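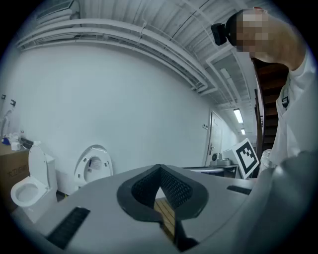

*View from the hand-held gripper at the Trorora demonstration, February 3, 2025.*

**Drudell Facility Services: minutes of the review meeting after the Trorora visit**

Present: Yaqin Han (operations, chair), Ankica Nikolovski (site supervision, minutes), two shift leads from the Stadetti building, one person from purchasing.
Apologies: night shift lead, Stadetti.

**1. Last minutes**

Agreed, with one fix. The floor machine at Stadetti is still waiting for its part. The last minutes said it was repaired.

**2. What we went to see**

Yaqin reported for those who stayed behind. The invitation from Trorora was titled "Restroom robotics in action." The party expected to see a robot clean a toilet. What was on offer that morning was a person with a gripper in each hand working around a toilet while the motions were recorded. Trorora says the recordings teach the robot, which they call Leka. Leka was not shown. When Yaqin asked where it was, the answer was that it was "between versions."

Yaqin wanted it minuted that the host was polite and took every question, and that she does not feel misled so much as under-informed. One of the shift leads said he felt misled.

**3. The demonstration**

Ankica read from her notes. The operator went through lifting and lowering the lid and seat, then wiping the rim with a cloth held in the gripper. Each go was started and stopped separately, and a good number were thrown out on the spot. The host put this down to the tracking markers being turned the wrong way.

Points raised in discussion:

- The cloth was dropped twice. A person picks it up and carries on. No one at Trorora could say what Leka would do, or whether it would know the cloth had been on the floor.
- No cleaning product was used. The shift leads thought this made the whole thing a rehearsal. Wet gloves on a slick seat are half the job.
- The toilets stood along the wall of a room, with no partitions between them. Stadetti has stalls. The narrowest stall has a door that swings inward and a bin where your left knee wants to be.
- Different seat types were on hand, which was fair of them. Ankica asked about wall-hung bowls, the only kind on our upper floors. None had been recorded yet.
- Purchasing asked whether the operator's arms get tired. The operator said yes, mostly the wrists.

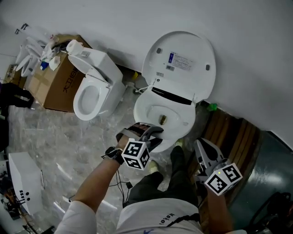 The shift leads then asked how long it takes to do one toilet start to finish, and this was the question that got the longest answer and the least in it. Ankica pressed for a figure. The host said timing was "not the target at this stage." She noted that it is the target at every stage of our contract.

**4. Numbers given by Trorora**

Yaqin passed around the sheet handed out at the end. It lists 219 recordings made for the seat and lid work, of which 139 were kept. Purchasing thought that was a poor rate. Yaqin said she had no idea whether it was poor or normal and would rather ask than guess. The sheet does not say how many different people made the recordings, or how many different rooms they came from. Ankica suspects one room.

There is also a line reading "ready for pilot in 3 building types." The types are not named. Yaqin will ask which ones, and whether any of them has a customer in it.

**5. The pilot offer**

Trorora would like to place recording kits with our crews at Stadetti for 13 weeks, at no charge, with our cleaners wearing the head unit and using the grippers for part of each shift. In return we would get "early access" to Leka. No price or date is attached to the early access.

Discussion was long. Main points:

- It is free to us only if nobody's time costs anything. The crew would still have to clean the restroom properly afterward.
- Cameras in restrooms. Both shift leads raised this before the item was even opened. Closing the restroom during recording was the host's suggestion, but the tenants at Stadetti already complain when one is closed for ten minutes — usually in writing.
- Who owns what is recorded. The draft terms say Trorora does, without an end date.
- The crews will ask if they are training their own replacement. Yaqin said she would not send anyone out with the kit until she had an answer she could say to their faces. The host's phrase was "freeing up staff for higher-value tasks." Asked for one such task, he offered restocking paper, which we already do on the same round.

Ankica put the other side, at Yaqin's request. Seats and rims are the part of the work people like least, and the back trouble on the late shift is real. If a machine could do that part in a stall, with product, at a decent speed, she would want it. She has seen nothing yet that tells her it can. The grippers themselves were better than she expected and held the seat edge without slipping — in a person's hands.

**6. Decision**

The pilot offer is not accepted for now. We stay in touch and will go back if there is a robot to look at. One shift lead wanted a flat no recorded, and it is recorded as his view.

**7. Actions**

- Yaqin: write to Trorora with the open questions (time per toilet, wall-hung bowls, building types, ownership of recordings, a date for seeing Leka work). To go out before the end of February.
- Ankica: measure the narrowest stall at Stadetti and send the drawing along with Yaqin's letter.
- Purchasing: file the draft terms unsigned.
- Shift leads: tell the crews what was seen and that nothing has been agreed. There is already a rumor on the late shift.

**8. Any other business**

Parking at Trorora was not refunded. Ankica to put both tickets through expenses.

The part for the floor machine: purchasing to call the supplier again.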